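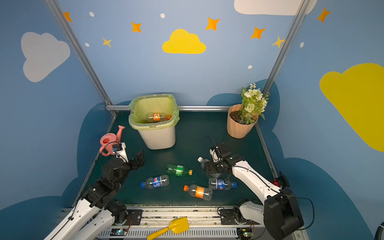 Looking After a Two-Arm Tabletop Cell: Tips From the Back Bench
Updated Tuesday, May 19, 2020

I have been keeping this cell going since February, and in that time I've filled most of a notebook with small things I wish I had written down sooner. We call it Aria, both arms together, as if they were one animal, and its whole job is picking up plastic bottles and putting them in a bin. People hear that and suppose there's nothing to look after. Well! A pair of arms that spends its day nudging bottles around a table needs about as much fussing over as a good sewing machine, and most of the fussing is the cheap kind - a soft brush, a dry cloth, and somebody willing to look under things.

What follows is how I do it. Your bench will be different from mine, so borrow what's useful and let the rest go by.

Before you touch anything

Stop the program, let both arms settle into their resting pose, and then switch off the motor power at the strip. Do it in that order. If you cut the power while an arm is stretched out, it sags under its own weight and comes down on whatever is below it, and I once lost a perfectly nice flowerpot that way. If an arm has to go down while it's extended, hold it with one hand under the forearm and lower it like you would a sleeping child's head onto a pillow. Never by the gripper.

Then wait a bit. The motors near the shoulder do most of the lifting and stay warm longest, and a cup of coffee is just the right length of wait.

Sweeping out the front rails

Start at the front edge, where the bases are mounted. The rails have grooves, and grooves collect everything: potting soil, flakes of label, those little plastic rings from under the caps. I use an old pastry brush with the bristles cut down short, and I work from the middle out toward each end so the grit doesn't get pushed in under a base. A vacuum with a narrow nozzle is fine for the middle part, but keep it well away from the little circuit boards and their thin wires. I've pulled a connector loose with a vacuum and spent 40 minutes wondering why one arm had gone to sleep.

If you lean your tools on the rail (we all do it, there's been a yellow toy shovel across ours for weeks), take them off before you start the arms again.

Wiping the work surface

Dark green is kind to the eyes and shows every scratch. Ours has plenty of swirls in it by now, mostly from fingertips dragging when the height was set a hair too low, and they do no harm at all. Grit does. Wipe with a barely damp microfiber cloth first, then a dry one, and turn the cloth over often. Don't use furniture polish, however tempting. It leaves a shine that throws the light back at the wrist cameras, and the bottles start to skate away from the fingers like soap in a bathtub.

For brownish marks near the flowerpot, a drop of dish soap on the cloth, a minute's patience, and a gentle rub. If the mark stays after two tries, leave it be. Bouchra Ghoneim, who shares the bench with me, went at one with a scouring pad and we gained a dull patch far uglier than the stain.

The gripper fingers

Wipe the inside faces with a cloth and a little rubbing alcohol, and let them dry before you close them. Sticky residue from labels and soda builds up slowly, so you won't see it happening; what you notice is a bottle hanging on for a moment after the fingers open. Check the tips for nicks while you're there. Put a sheet of paper between the closed fingers and tug - it should resist evenly from top to bottom. If it slides out easily at the tips and not at the root, one finger has worked loose at its screws.

I keep a spare pair in a jar with the right hex key taped to the lid, and I change both fingers together, even when only one looks tired.

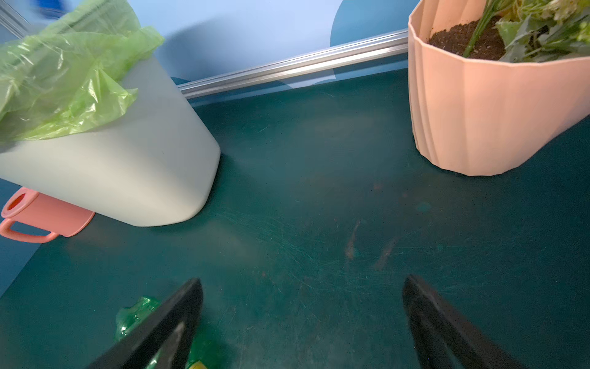 Fingers open over the work surface, with the bin lying on its side behind them.

Bins, bags and the things that fall over

A light bin tips over easily, and an arm that's aiming for a bin standing up will cheerfully set its bottle down in the wrong place. A few habits help:

Fold the bag over the rim by a good hand's width, and smooth it flat on the side facing the arms. Loose folds catch on fingertips, and once the bag is caught the bin goes with it.

Use the thinnest bag that will hold. Stiff ones spring back up and cover the opening.

Put a flat weight in the bottom, under the bag. Ours is a tile left over from somebody's bathroom.

Mark the bin's spot with four tiny dots of paint pen. Melina Dimitriou suggested masking tape, which worked nicely until the fingers learned to peel it.

Whenever the bin has gone over, stop and look behind it before you stand it up again. Cups and mugs like to end up there, and bottles roll underneath. Straighten the flowerpot too, if you keep one in the cell as we do, and brush up any soil right away before it travels.

Cables and wrist cameras

Every arm has one cable that wants to be shorter than it is. Move the arm by hand, power off, through its full reach, and watch the loops at the elbow and the wrist. You want a lazy curve at full stretch and no rubbing when it's folded. Clips along the links should hold the cable without pinching it; if you see a flat place in the jacket, loosen the clip and shift it along a little.

The camera brackets get knocked more than you'd think. I put a pencil line across the joint between bracket and wrist, so one glance tells me if it has turned. If it has, set it back to the line, snug the screws a quarter turn at a time, going from one to the other, and run your calibration again before anything else. Clean the lenses with a puffer first, then a lens cloth. Please don't use your shirt. Mine has a small scratch that will always be my fault.

When an arm starts missing by a little

Nine times in ten it's the base. Put your hand flat on the base housing and rock the lower link gently with the other. If you feel a tick, tighten the mounting screws, then the ones at the first joint, and test again. After that I look at the camera bracket, and only then do I go poking about in the settings. Ayman Kabbaj did it the other way round one Friday and changed 27 numbers before he found the loose screw, and then of course he had to change them all back.

If the miss is always in the same direction and everything feels tight, run the homing routine twice. The second time is the one I trust.

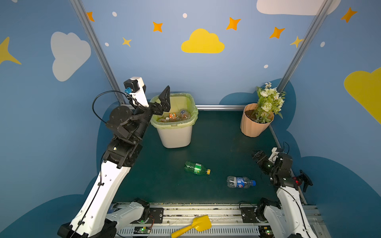
Emptying day

Empty the bin before the heap gets near the rim. Once bottles are stacked that high, the next one bounces off the pile and lands on the floor of the cell, or the open gripper brushes the ones on top on its way in. Lift the bag straight up with the arms parked well back, and give the inside of the bin a wipe while it's bare. Sticky drips travel down and glue the next bag in place.

Keep a small stock of clean, empty bottles with their caps on. I rinse mine, dry them upside down overnight, and retire any that have been squeezed out of shape. A badly crushed bottle is hard on the fingers and gives you strange readings, so I only put those in when I'm testing for them.

My little logbook

A school notebook on a string does the job. Date, what you cleaned, what you tightened, anything that sounded odd. I'm on page 57 of mine. Every 6 weeks I read back through it with a cup of tea and look for the same joint turning up again and again, and when it does I order the part before I need it.

If you have a good way to keep soil out of rail grooves, write to me, Nabila Helmy, care of the Brilbridge workshop. I've tried foam strip and I've tried felt, and the felt is winning for now, though it does need changing more often than I'd like.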